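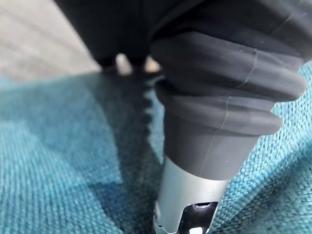
What do you put on a rubber bellows to stop it going hard and cracking? Silicone grease, a thin smear worked into the folds with a fingertip, and never anything with petroleum in it.

That's the short version for those who only read the first lines of the digest! Longer version follows, with Roy's message underneath.

Roy, I've had the same trouble on and off for years, and I've come round to thinking most of us wait far too long. A ribbed rubber boot goes grey and dusty and you think oh, it's only dirt, and then one day you flex it and there's a split right down in a crease where you never look. So I clean mine twice a year now, once in spring and once in October when everything comes in from the shed. Lukewarm water, a drop of washing-up liquid, an old soft toothbrush for between the ribs, then leave it stretched out overnight (I hang mine over a broom handle, which my wife has views on). Grease the next morning.

If you find a pale line running across the folds, drag a fingernail over it before you panic. A bit of thread or a mould seam is nothing to worry about. If your nail catches and the line opens when you pull the folds apart, you need a new boot – glue won't hold on something that bends that much, and I've wasted three tubes finding out.

The metal tube wants a wipe too, particularly where the narrow end of the rubber grips it. Grit gets in under there and works away like sandpaper. If there's a slot cut in your tube, run a cotton bud round the edges, and if they feel sharp take them down with a bit of fine wet and dry before you slide any rubber past them. I ruined a brand new Drader boot that way in under a minute.

As for fitting, warm the boot in a bowl of hot tap water first and it goes on so much more easily. Narrow end first, no screwdrivers please!

Does anyone know if Timby still do the long ones, by the way? My spare is the last of the old stock.

On Nov 20, 2022, Roy Whitlock wrote:
> Hello all,
> The rubber boot on my Grarkard is looking dull and feels
> stiffer than it did. No splits that I can find. Is there
> something I should be treating it with, or do I just buy
> another and be done with it? Also can the boot come off
> without taking the whole tube out?
> Thanks in advance,
> Roy

Sorry Roy, missed your last bit – on mine it does, once the clip's off, but I've not had a Grarkard apart so wait for someone who has.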